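Workshop notebook, Dotedley
2 May 2022
Toy table: the top, the bin, the business of putting things away

Started late. The bench lamp was missing its bulb again and the spare was in the drawer marked FUSES, where all our bulbs live. The fuses are in a coffee can.

The question left over from last week is whether the Furnival top is finished or only looks finished. I put the last coat of Gestesari on it myself and was pleased with it for an evening. In daylight I was less pleased. It is smoother than I meant it to be, with more shine than the sample board, and the sample board is what the nursery agreed to. They held it up to their window and said "lovely," and I wrote that down, so now it is a specification.

For the record, the grain is the best thing about it. Over to one side it gets into a swirl around something like a knot, and I spent longer than I'll admit deciding which way to turn the top so the swirl would end up where people can see it. It will be under a bin of toys for its entire working life.

The bin is the plain white plastic one, rounded corners, no lid. We tried lids at Britska and found the lids in the garden. I had it on the top most of the morning, shoving it to and fro to see if the bottom would mark the finish. The base sits flat, so if it's going to scuff it will scuff along the whole edge, and I'd like to know that before a three-year-old does.
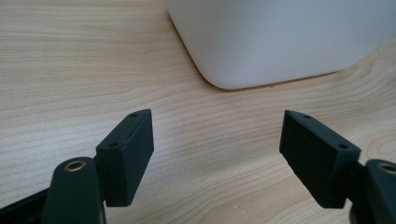 Dennis Haslam says the marks will come whatever I do, and that I should stop babying a toy table and put felt under the bin like a normal person. He also says the felt will be off by June. When I asked why bother with felt in that case, he said it would at least give the children something to peel besides the varnish.

I've noted the felt. I've also noted that he hasn't offered to cut any.

Shove test as it stands: bin loaded with the scrap bag, 5 kg on the hanging scale, pushed out and back 30 times along the grain and then 30 times across. Along the grain I can't find anything, even with my cheek down on the wood, a position I don't recommend when the mail is being delivered. Across the grain there may be one faint line. It may also be grain. I put a bit of masking tape next to it to remind myself which, and then took the tape off to check whether the tape leaves a mark. So now I don't know where the line was.

Shine is harder to settle. I haven't got a gloss meter and I'm not buying one for a single table. My method is to sit where a child would sit and see whether the light off the wood is annoying. Sitting where a child would sit involves the small chair, and the small chair and I have an understanding that I stay on it for as little time as possible.
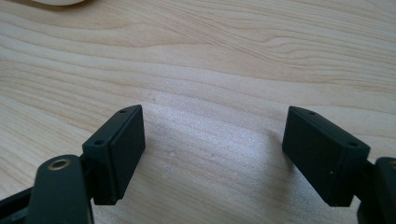 On balance I think it wants rubbing back a little, and only in the middle. The ends are all right as they are. If I take the whole thing down I'll be into another coat, and another coat means another week of nobody being allowed to put a mug on it. I'll try the gray pad first, very light, with the grain, and leave the swirl alone entirely. There's some 500 paper in the rack if the pad does nothing. Whoever has been using the 500 to clean the glue spatulas, please use literally anything else.

Moved on to the toys, the part I had set aside ten minutes for. The nursery sent over a bag of what actually gets played with, so we could see whether the bin suits it. Most of it behaves. The blocks go in and stay in. The cloth things go in and look depressed about it. The rubber ring is the awkward one, being thick and round with a hole in it, with no opinion on which way up it belongs. It will lie flat if asked. Left to itself it leans, and anything put in after it ends up on top of it or through it. Getting it out again is simple enough so long as you pinch it by the side, one jaw or finger in the hole and the other on the outside. Go for it across the full width and you need a bigger grip than most of the customers have.

I like the color, a soft buttery yellow that shows up against the white. If every toy were that easy to spot at the bottom of a bin, tidying up would take half the time and I would have less to write about.
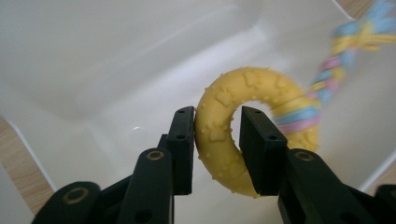 Bin: depth and walls

Depth is all right. I had been arguing for the next size up, 36 cm on the long side in the catalog, and I now withdraw that. More room in the bin only means more things in the bin, and the ones at the bottom stop existing. The smaller one fills sooner, and when it's full somebody has to make a decision. At the nursery this will be the same somebody every time, and I've met her, and she'll manage.

The rim is fine for small hands. No sharp seam that I could find. I ran a rag round it twice looking for a snag and the rag came away whole.

Not settled: one bin or a pair. Dennis wants a pair, hard toys and soft toys. I want to see how long one lasts before anyone complains. His way is tidier and mine is cheaper, and we have each written our own on the whiteboard in the same color pen, which has confused the order sheet.

Bin: where it goes 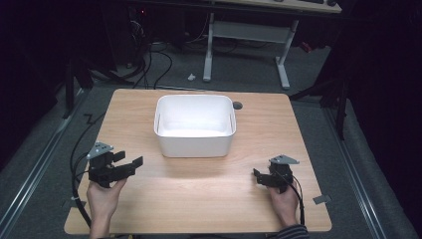
Position matters more than I gave it credit for. Too near the front and it takes the part of the table they want to play on, and it gets elbowed. Right against the back edge and the short ones can't see in. Toward the back and in the middle is the best I've come up with, and it leaves all the wood in front free. The one snag is the round cable hole just past the back right corner of the bin. It came with the top and it's no use to a nursery, except that small objects will be posted down it from the first morning. It needs a plug, and the plug needs to be one that can't be eaten. Shifting the bin over to cover the hole works until somebody shifts it back, so I'm not counting that as a fix.

To do:

Gray pad on the middle, then look again from the small chair.
Plug for the hole. Measure the hole first this time.
Felt, under protest. Ask Britska what they stuck theirs down with.
Shove test again across the grain, pencil the spot on paper, no tape.
Wipe the bin out, toys back in the nursery's bag, check the ring is in there.
Put the bulbs in the bulb drawer. Make a bulb drawer.

Left the top uncovered overnight with a note on it saying NO MUGS. Somebody has added "what about cups." I know the handwriting.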